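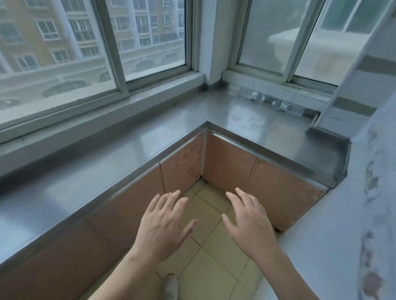

Unit 6 of this course deals with the comparison of end effectors under matched conditions. A comparison is matched when the task, the objects, the camera position and the controller settings stay the same and only the gripper changes. The human hand serves as the reference in every comparison made in this unit, and students should study it before they study any device. With the palms down, the fingers spread and slightly curled, and both hands held over the tiled floor in front of the corner where two steel counters meet, the hands are in what these notes call the open ready pose. Each trial starts from a pose of this kind. The brushed metal of the counters also deserves attention, as it reflects light from the windows, and reflections of this sort are a known source of error for depth cameras. Students will meet the problem again in Section 6.4.

6.1 Devices under comparison

Three grippers are used in the laboratory sessions. All three mount on the same arm, the Uzor bench arm, through the same wrist plate.

The Kondine two-finger gripper has parallel jaws with flat rubber pads. It opens wide, closes quickly and reports jaw width to the controller. It does not report force directly; force must be estimated from motor current.

The Witaler three-finger gripper closes its fingers around an object and adapts to round shapes. It is slower than the Kondine and needs more clearance on all sides.

The Greltent soft gripper uses air-filled fingers. It is forgiving of small errors in position but holds heavy objects poorly when they are tilted.

6.2 The bottle task

The standard object for this unit is a filled plastic drinking bottle with a screw cap. It was selected by Dr. Ifeoma Okeke when the course was first offered and has been kept so that results from different years can be compared. A filled bottle is heavy for its width, its wall gives way under pressure, and the clear parts of it are hard for a camera to detect. The printed label is often the only part that the vision system finds reliably.

The task has two stages. In the first, the gripper picks up a bottle that is standing upright and holds it for 28 seconds. In the second, the gripper picks up a bottle that is lying on its side, turns it upright and sets it down. Most students find that a gripper which performs well in the first stage gives trouble in the second.
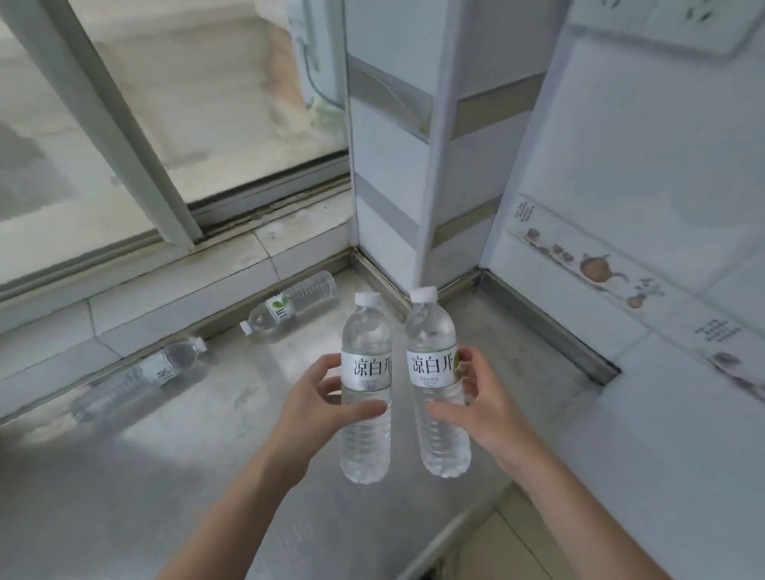

The two-handed version of the task is optional and carries extra credit. It requires a second arm and a shared controller clock. The main difficulty is spacing. Human fingers are thin enough to hold two bottles that are almost touching, and the thumb can be placed on the front while the fingers close from the side. The Witaler cannot do this, as its third finger needs room behind the object. Groups that choose this version should state the smallest spacing at which each gripper still completed the hold.

6.3 Recording results

Each group completes 57 trials per gripper. A trial counts as a success only if the bottle is upright at the end and the cap side has not touched the counter. Slips, crushed walls and missed grasps are recorded separately – they have different causes and must not be added together in the report.

The combined record from earlier classes holds 2,083 trials and is available from Dong-geon Hyun on request. Groups may cite it but may not mix it with their own data.

6.4 Camera placement and glare

A camera placed above the work surface and angled down gives the best view of the fingers, but the hands or the gripper will hide part of the object during the grasp. A side camera avoids this and loses sight of the far finger. Where the work surface is polished or glossy, and where windows stand behind it, exposure should be fixed by hand before the first trial. Automatic exposure changes as the arm moves and makes trials hard to compare.

6.5 Submission

Reports are due at the end of April, by 5:00 p.m. Late reports are accepted only with the written approval of the instructor.

Print this page | E-mail this page

Comments (3)

Chidubem Haruna
Section 6.3 does not say whether the jaw pads may be cleaned between trials. Our group has been wiping them after every ten. Is this acceptable?

Abimbola Bassey (teaching staff)
Yes, provided that it is done at the same interval for all three grippers and noted in the report.

Tamunoemi Bashir
For the Greltent, we had fewer slips in the second stage when the grasp was placed close to the cap. With the Kondine the same placement made the bottle swing. It may help other groups to try both before starting the counted trials.

Contact: Robotics Teaching Office, Room 800 | Copyright Robotics Teaching Office. All rights reserved. | Back to top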